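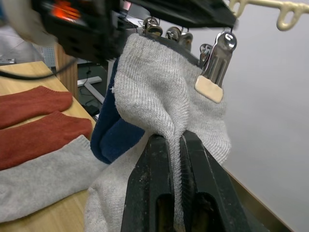 Tramell Small Laundry is a collection of photos and notes on how socks and other small knit items are hung up to dry indoors. It covers the hanging itself, the clips, the racks and the way different knits sit once they are clipped. Most of the entries are about socks, and most of those are ribbed at the cuff, like the light gray one held up by several metal clips with a navy one behind it. Ribbed cuffs are worth the attention they get in the notes. The ribs spread or bunch depending on how far apart the clips are set, and that changes the hang of everything underneath.

Contents

The current release has 719 entries. Each entry is one photo and one line in the notes file. There are 83 different items in total, so most items come up more than once, on different racks and with different clips.

photos/ - one JPEG per entry, named by entry number
notes.csv - one line per entry
items.csv - one line per item, with fiber, size and wash history
racks.txt - short description of each rack and where it was hung
CHANGES.txt - what changed between releases

Fields in notes.csv

entry: the entry number, same as the photo name
item: item number, matches items.csv
rack: short name from racks.txt
hung_by: cuff, toe, side or folded
clip_type: metal, plastic, wood or mixed
clip_pad: yes, no or unclear
neighbors: yes if another item hangs close enough to touch, otherwise no
remarks: free text, often blank

hung_by is filled in for the main item only. If two items share a clip, the one nearer the viewer is the main item and the other goes in remarks. A pair on one clip is entered as one item.

clip_pad is there for the soft tips found on some metal clips. They come in beige, white and clear, and they slip off with use. When one clip on an item has a pad and another doesn't, or the other tips can't be made out, the value is still yes. This was changed in release 2. Before that it was left blank, and there are still a few blanks we haven't gone back to.

Items

Socks make up the bulk of the list. After that come gloves, baby hats, wrist warmers and a small number of dishcloths. Fiber was copied from the label where there was one. Hand-knit items have no label, so the fiber is whatever the owner told us, and "wool blend" can mean almost anything.

Color is given as a plain word: gray, navy, cream, rust. Shades were not measured and the room light differs a lot between mornings and evenings, so please don't use the photos to match color.

Items with loose fibers, pulls or pilling were left as they were. We did not shave or trim anything before hanging it. The pilling column in items.csv runs from none to heavy and was filled in by hand by Kirsten Toft, in one sitting, so it should at least be consistent.

Racks

The rack called sullon is a folding rack that was kept in a hallway. dreteo is a round hanger with clips all the way around. Other racks have no name of their own and are listed by room. Some were replaced partway through August when clips broke, and racks.txt says which ones.

Known problems

Entries 300 and up use the new rack names. Lower numbers were converted with a script, and "hall" and "hall closet" may have been mixed up in places.

Dampness is not recorded. An early version had a column for it, but people judged it by touch and the answers did not agree, so it was dropped.

Items partly hidden behind others have thin notes. If only part of a sock shows, we entered the color and left the rest empty. It is safer to treat these as neighbors than as items.

Toe and heel get confused on socks that hang folded. We fixed the ones we found.

Use

Free to use for any purpose with credit to the Tramell Small Laundry notes. The Okonkwo knitting list, which gave us the first set of rib and gauge terms, has its own terms of use, and those apply to the glossary at the bottom of items.csv.

Corrections are welcome. Send the entry number and the field, with what you think it should say. Changes go into the next release and are listed in CHANGES.txt.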